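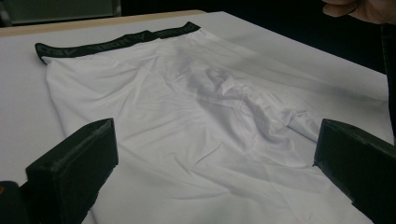

Une lectrice m'écrit que plier un boxer relève de la maladie, que les siens vivent en vrac dans un tiroir depuis toujours et que personne n'en est mort. Je la crois volontiers. Je lui réponds quand même, parce qu'elle ajoute deux lignes plus loin que son mari cherche les siens tous les matins en râlant, et que ça fait un peu long pour un sous-vêtement.

Cette page est donc pour elle, et pour les autres qui m'ont réclamé la suite de l'article sur les chaussettes. Au programme : laver, sécher, plier et ranger les boxers longs, ceux à jambes qui descendent sur la cuisse et qui remontent dès qu'on monte un escalier. Les blancs surtout, qui sont une idée de vendeur.

Avant le lavage

On retourne sur l'envers. Oui, même fatigué, même le soir. Les coutures se lavent mieux et l'endroit bouloche moins. Les mailles synthétiques un peu brillantes accrochent tout ce qui passe : fermeture éclair, scratch, agrafe de soutien-gorge. Un filet à linge règle la question. Les miens viennent du marché de Grosville et ont survécu à deux machines.

On trie aussi. Un blanc à ceinture noire ou vert très foncé pose un problème philosophique : est-ce du blanc, est-ce du foncé ? C'est du blanc, mais du blanc méfiant. Premier lavage seul, à froid, avec un vieux mouchoir clair comme témoin. Si le mouchoir ressort gris, on recommence. S'il ressort propre, on peut rejoindre les autres blancs à 30 degrés.

Le lavage

Essorage à 800 tours, pas davantage. L'élastique d'une ceinture large n'aime ni la vitesse ni la chaleur, et une fois qu'il gondole, il gondole pour de bon. J'ai longtemps essoré au maximum en me disant que ça sécherait plus vite. J'ai obtenu des ceintures en forme de feuille de laitue.

Pas d'adoucissant sur le synthétique. Il laisse un film, la maille respire moins et l'odeur s'installe. Un petit verre de vinaigre blanc dans le bac de rinçage suffit, et non, on ne sent pas la vinaigrette au bureau.

Pas de javel non plus. Sur l'élasthanne elle jaunit ce qu'elle prétend blanchir, et elle le fait avec beaucoup d'application. Pour un blanc devenu grisâtre, une cuillère de percarbonate dans une bassine d'eau tiède, une heure de trempage, puis une machine normale. Vérifiez l'étiquette avant, si vous ne l'avez pas coupée parce qu'elle grattait.

Le séchage

À plat ou pendu par le bas des jambes, jamais par la ceinture. Deux pinces sur l'élastique pendant une nuit et vous avez deux petites oreilles pour toujours. Le sèche-linge est déconseillé. Je sais que vous allez le faire. Programme délicat, alors, et sortez-les encore un peu humides.

Le pliage

Il faut une surface plate. Le lit ne compte pas, il s'enfonce, et le chat s'y assoit. Une table fait l'affaire, avec un drap dessus si le bois accroche ou si l'on a mangé des tartines au même endroit.
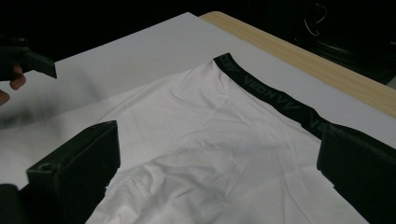 On commence par lisser du plat de la main, de la ceinture vers les jambes. La poche de devant fera toujours une bosse, elle est cousue pour ça, inutile de se battre. On s'occupe plutôt des ourlets, qui ont la manie de se replier vers l'intérieur, et de la ceinture, qui roule sur elle-même dès qu'on la quitte des yeux. Si elle refuse de rester à plat, on pose un livre dessus pendant qu'on s'occupe du suivant. Un gros livre. Le mien fait 327 pages et je ne l'ai jamais fini.

Ensuite :

Rabattre une jambe sur l'autre, dans le sens de la longueur, pour obtenir une bande haute et étroite.
Rentrer la pointe de l'entrejambe qui dépasse, afin d'avoir un vrai rectangle.
Remonter le bas des jambes jusqu'au milieu.
Replier encore une fois et glisser le bas dans la ceinture.

On obtient un petit paquet qui tient tout seul. S'il se rouvre en soupirant, c'est que la maille est trop glissante : roulez au lieu de plier pour le dernier tour, en serrant un peu.

Repasser ? Non. Les petits plis s'en vont une fois la chose enfilée, et un fer trop chaud fait fondre le synthétique avec une odeur dont on se souvient. Celui qui repasse ses boxers a d'autres ennuis que je ne sais pas résoudre.

Le rangement

Debout, dans une boîte ou un tiroir à séparations, ceinture vers le haut. On voit tout et on prend celui du devant. Les séparateurs Petetti sont jolis et chers, une boîte à chaussures coupée en deux est moche et gratuite. Le tiroir est fermé quatre-vingt-dix-neuf pour cent du temps, je vous laisse conclure. Pour la valise, la petite housse Vaneo en accepte 8 bien roulés ; au-delà, la fermeture proteste.

Les propres vont au fond, on puise devant. Sans cette règle on porte toujours les trois mêmes, et ceux du fond restent neufs jusqu'à la retraite.

Quand s'en séparer

Étirez la ceinture entre les deux mains. Si elle revient, on garde. Si elle réfléchit avant de revenir, on surveille. Si elle ne revient pas, c'est un chiffon, et un bon : la maille synthétique lisse est très bien pour la poussière des écrans et assez nulle pour les vitres. Coupez les coutures épaisses de devant avant usage, elles rayent.

Les élastiques se récupèrent aussi. J'en ai un qui tient fermé le sac de terreau sur le balcon, la marque bien en vue côté voisins.

En décembre, je m'attaque aux collants. Apportez du vernis à ongles transparent.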